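The Cold-Water Rowers of Nindbridge

I learned to row at an age when most people are giving up their gym memberships, and I blame a newspaper coupon. It promised a free morning on the water at Starnus Rowing Club in Nindbridge, coffee included. The coffee was terrible. I signed up before I'd finished the cup.

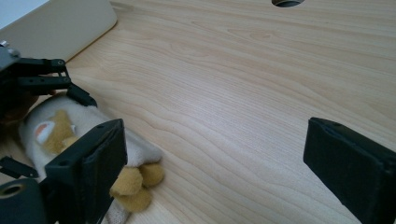
By Our Rowing Correspondent
Features | 2019-02-14

So let me tell you about the winter league, which is the reason I'm writing this with two pairs of socks on. Most clubs on our stretch of river pack up once the leaves come down. Starnus doesn't. From September until the spring floods, the club races its own members over 500 meters, straight down from the old grain dock to the road bridge, every other week, in whatever boats are fit to go out.

You'd think 500 meters would be over before it hurts. Ha! It hurts from the third stroke. My first race I went off like a kid chasing an ice cream truck, and by halfway my legs had quit and my hands were steering us toward the reeds. We came in last (by a lot), and somebody on the bank still rang the cowbell for us. They ring it for every boat, and I've come to love that bell more than I can sensibly explain.

The eight I row in is called Fukeck. I've asked how it's pronounced and gotten a different answer each time, so I just say "our boat." She's heavy, she's older than our stroke seat, and she turns like a school bus. But get her moving and she stays moving, and on a flat morning with all of us in time there's this hiss under the hull that makes me want to laugh out loud. I did once. The cox told me to save my breath.
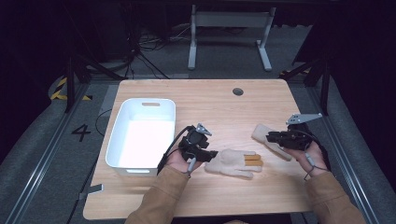 Two hands at a pale wood table.

Getting to the river is half the sport. I drive an elderly Saab with a heater that works on the passenger side only, and I leave the house in the dark with oatmeal in a jar between my knees. The lane down to the boathouse floods, so on bad weeks we park by the church and walk, carrying our boots. By the time we've lifted the boat off the rack I'm warm, and five minutes later, sitting still at the start, I'm frozen again.

Training is simple and kind of dull, and I've gotten weirdly fond of it. We do 20 hard strokes, then paddle light, then do it all over again until the cox gets bored. On land we use the machines in the back shed. My best season on those came to 851 pieces, and yes, I kept the tally on my fridge, next to the dentist's number.

What surprised me is how much of rowing is listening. I spent my first months staring at my own blade, which is the quickest way to ruin everybody's morning. Now I watch the shoulders in front of me and wait for the click of the oars turning together. Some days it never comes and we bang our way home in a sulk. Other days we find it for 200 meters and talk about it through two rounds of toast.

The last race of the league is a month off. We're sitting fifth out of six crews, and fourth is close enough that we've started being rude about their rowing. I've bought new gloves, which the rest of the boat says is cheating, and I've got my eye on that bell.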